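Visit Report: Kultia Workshop Automation Open Day, Horcombe
Prepared for the Wendix Facilities Group, 18 September 2018

The purpose of the visit was to judge whether a two-armed machine could take over the clearing of shared workbenches at Wendix, a chore that now falls to the last person on each shift. Samuele Zuccaro of Kultia received the group and explained the trial bench.

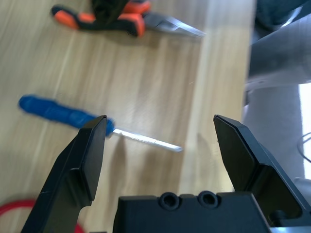
Kultia has logged 622 bench-clearing attempts since July. Mr. Zuccaro was frank that the figure covers successes and failures alike, and that 117 of the attempts were stopped by staff before the end. Most stoppages involved small tools lying close together.

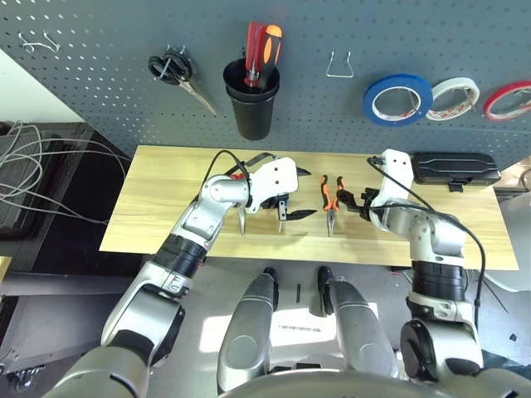

Leonardo Fontana, who represented our maintenance section, asked about pace. The target set by Kultia is 56 seconds for each tool returned to its place. An experienced employee needs only a few seconds, and the group agreed that speed alone would not justify a purchase. Unattended work after hours – if it can be made safe – would be a different matter. 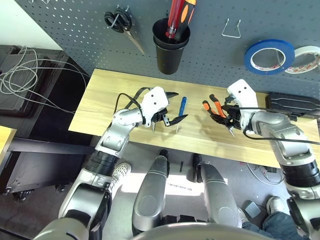 Storage layout drew more discussion than the machine itself. Our own drawers would have to be replaced by open storage with a fixed place for every item. On the Kultia bench, the scissors hang from a hook on a perforated board and screwdrivers stand in black cups beside them. A similar arrangement at our Sartori building would be simple to install and would help employees in any case.

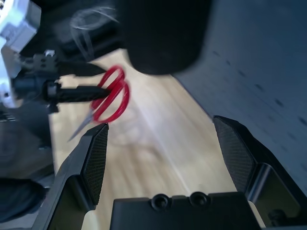 Red-handled scissors held in a gripper above the bench.

The group does not recommend a purchase this year. Kultia intends to reach 1,000 attempts before revising its grip settings, and Mr. Zuccaro has offered to share the results. Mr. Fontana will prepare a cost estimate for wall boards at Sartori.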